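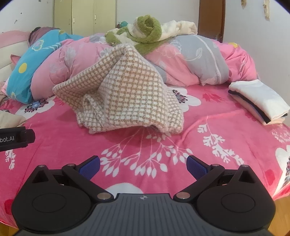 Pliltden Parents' Circle — New Families Team

How to set up a meal train for a family with a new baby

Posted January 2025 by Lenka Sokol

My first meal train was for my neighbor Emília Kolář, and I made a mess of it. I sent one cheerful group text, everybody said yes, and she got four pans of baked ziti on the same night and then not a single thing for more than a week. She was very sweet about it (she froze what she could), but I still think about her standing in the doorway with the baby on her shoulder, trying to find somewhere to put another foil pan.

I've run a lot of these since then, and I've got it down to a routine that takes me one evening to set up. You can do it with a free sign-up site, a shared spreadsheet or a piece of paper on the fridge. I use a spreadsheet and I'm stubborn about it.

Step 1: Ask the parents first

Please don't do this as a surprise! Some families would love dinner on the porch and would hate a bunch of people knowing their due date. Call or text and ask if they'd like meals, and if they say "oh, we'll be fine," ask again after the baby comes. I said I'd be fine too. I ate cereal over the sink for most of April.

If they say yes, send them this and let them answer in whatever order they want:

Who's eating, and how old are the kids?
Any allergies? Anything you're avoiding while nursing?
What does your family flat out not like?
What time do you eat?
Do you want people to knock, text or just leave it?
How much freezer room do you have?
Is there a dog that will get to the food before you do?

The question about nursing matters more than people think. Plenty of moms eat whatever they want, but some have a baby who is being watched for a milk allergy, and then butter counts, and so does the cheese on top. Put it in bold at the top of your sheet.

Step 2: Pick your dates

I start the train a couple of days after they get home. The hospital stay is a blur, and there are usually grandparents around with a casserole of their own. Then I go every other day. Every single day is too much food for almost anybody, and the days in between are for leftovers.

Keep it going longer than feels necessary. The sign-ups always bunch up in the first two weeks, and then one parent goes back to work and the house gets very quiet around 5 p.m. I leave the early slots short and stretch the later ones out to week six. If you have a friend you can really count on, ask her to take one of those late dates before you open it up to everybody.

Step 3: Make the sheet

Mine has columns for the date, name, phone number, what they're bringing and a notes box. The "what they're bringing" column is the one that fixes the ziti problem. People look at the row above and pick something else without you having to nag them.

At the top I put the family's answers, the delivery window and the drop-off spot. I keep the street address off the sheet and text it to each person after they sign up. Links get forwarded, and our list here at the Circle is up to 127 people now. I love them all but I haven't met them all.

Step 4: Send the invite

Keep it short. You're welcome to copy mine:

"Hi everyone! The baby's here and everyone is home. We're putting together dinners for the next six weeks. Pick any open date on the sheet and write in what you're making. Please drop off between 4:30 and 5:30 in a dish you don't need back. If cooking isn't your thing, there's a gift card line at the bottom, and groceries are great too."

Send it to people one on one if you can stand it. I get far more sign-ups that way than I do from a group text, where everyone waits to see what everyone else does.

Step 5: Tell people what travels well

Cooks will ask you, so have an answer. Soup, chili, pulled chicken, enchiladas and rice bowls with the toppings packed on the side all do fine. So does breakfast. A bag of muffins and some hard-boiled eggs got me through more mornings than any dinner did — you can eat both with one hand at 3 a.m. while the other arm is asleep under a baby.

Ask for a label on every container with the name of the dish, what's in it, the date it was made and how to heat it. Masking tape is perfect. If something is going out hot, it should go straight from the oven to the house, and perishable food shouldn't sit out on a porch longer than 2 hours (less if it's hot outside). A cooler by the door solves most of that.

Step 6: Remind, then stay out of the way

I text each cook the day before with the address and the time. If somebody cancels, and somebody will, I have a backup: a gift card to Pramia, the little takeout place next to the pharmacy, paid for out of a pot that a few of us chip in to. We started ours with $60 and we've topped it up now and then.

And then the big one, the porch rule. You drop the food, you text, you go home. If the parents want company they'll open the door and pull you in. Nobody should feel like they have to put on a bra and make small talk to get a lasagna. If you do get invited inside, wash your hands, stay 15 minutes and take the trash out when you leave. Don't come at all if you've got a cough.

A few odds and ends

Paper plates and dishwasher tablets make a great sign-up item for a person who lives far away.

Older siblings get forgotten. Tuck in a box of crackers or some stickers with their name on it.

No thank-you notes. I write that right on the sheet so the parents see it.

If you'd like a blank copy of my spreadsheet, ask at the New Families table or email the team and I'll send it over. The version with the gift card line is the newer one.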